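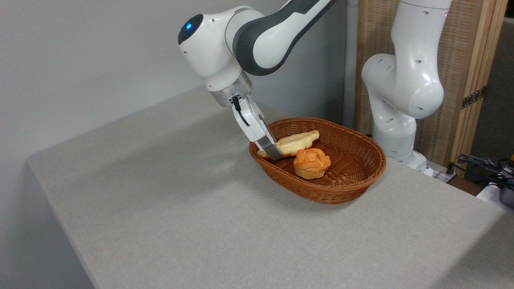 Home | Bread | Conversations | Recipes | Contact

I got to Damilola Sani's bakery at twenty to six in the morning, which I thought was early. She'd been up for hours. There was flour on her glasses and a mug of tea going cold on top of the proofer, and before I had my coat off she'd put a roll in my hand and told me to squeeze it.

"Well?" she said.

I said it felt soft. Apparently this was a disappointing answer!

Damilola runs Rera, the little bread shop on the hill in Custham, and if you've ever been in you'll know about the baskets. Everything she sells goes out on the counter in wicker. No trays, no plastic bins, no glass dome. I've wanted to ask her about that for ages (I'm a basket person, my hallway is a hazard), so when she agreed to talk between batches I came with a whole page of questions and used maybe half of them.

"My first ones came from a yard sale in Verkel," she told me. "A man had a stack of them in his garage and he wanted them gone. I had no shop then. I was baking out of my apartment and taking the bread around in the car. I lined them with dish towels and I thought I was very fancy."

She has stopped lining them, by the way. She likes the weave to show, and she says a basket with bare floor in it does a job too.

"People think full looks generous, and at seven o'clock sure, fill it up. But by ten I want two or three things in there with room next to them. Then a customer can see the shape of each one. If I bury a pretty bun under six rolls, who's going to fall in love with it?"

Which brought us to shapes, and I could have stayed on shapes all day. Her long rolls are pale on purpose. She pulls them while they're still the color of cream, with ridges and lumps all down the back where she's twisted the dough, and she gets complaints. One man brings his back every few weeks and asks for it "finished."

"I tell him, take it home, put it in your own oven, eat it hot with your dinner," she said. "It's a supper roll. If I bake it dark in the morning, by night you have a stick."

The flower bun is the other thing she's known for, the orange one with the petals. I'd always assumed there was a mold. There is no mold. She rolls out a strip of sweet dough colored with carrot and a lot of paprika (yes, paprika, and no, you can't really taste it), folds it over, coils it up and opens the edges with her thumb. It sits in a cup while it bakes so the bottom comes out ridged like a muffin.

"The first year they looked like cabbages," she said, and laughed so hard she had to put her scraper down. "Orange cabbages! My sister bought one and asked me what vegetable it was."

She made 3000 of them last year. Or she says 3000. Then she went and looked in the notebook by the register, because it was bothering her, and came back and said 2842. "Write the real one," she said, so I have.

I asked how she handles them once they're baked, as the petals look like they'd snap off if you breathed wrong. She's strict about this. Rolls get picked up by the end. Buns get picked up by the base, never by the top, and they go in the basket after the long rolls and in front of them, so that you aren't reaching over the petals to get at anything.

"Long at the back, leaning up on the rim a little. Round in front. I say it to every person I hire and they all roll their eyes."

The baskets themselves she brushes out each night with a dry pastry brush. No soap, no soaking. Crumbs go down between the strands and you have to turn the thing over and smack it, and she demonstrated with such force that a customer waiting outside looked in through the window. Oval ones last longer for her than square ones. Corners go first, she says, and I can confirm that from my hallway.

She'd like a bigger place eventually. There was some talk of a second counter over in Rainer, but the rent was silly and the oven that came with it was worse. For now it's one room, 60 flower buns on an ordinary morning, and 156 on the morning of the June fair, when she doesn't go to bed at all.

I bought four supper rolls and ate one in the car, cold and unfinished, straight out of the bag. Sorry, Damilola. It was great.

Comments

breadandbetty: I am 100% the person who wants the roll darker. Now I feel bad. Does anyone know how long she means in your own oven?

Tomk: Five minutes at 375 works for me, splash of water on top first.

hill_street_mom: The paprika!! My kids have been eating these for two years and they claim they hate paprika.

wickerworks: Dry brush is right. Please don't soak old baskets, I've seen good ones go moldy that way.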